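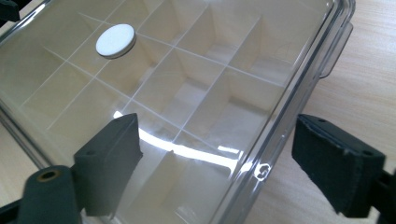
Photo: Ysaline Moulin

March, just gone 9 at night

So I now own a box with compartments in it. Assunta swears by hers and says it changed her life, which I doubt, as I have seen her kitchen drawers. Mine has a clear lid, cream dividers and a latch tab at the side that I give until summer. It's on the table with every compartment empty and one white disc sitting on top of the lid. I don't know what the disc is. A felt pad, perhaps, or the cap off something. Jozef says put it in the box. But which bit of the box? If the odd things get a compartment then I've bought a smaller version of the biscuit tin, and the biscuit tin was free.

The plan, according to Assunta, is buttons at one end, screws at the other, and a label for each. I don't own a label. I do own a tin holding what must be 300 buttons, most of them from coats that went to the charity shop years ago, and I can't see why they'd be any more use to me in rows.

Couldn't read anything through the lid for the glare anyway, not that there's anything in there to read. Will start on the buttons tomorrow, or give the thing to Tsehay for her beads. Bed.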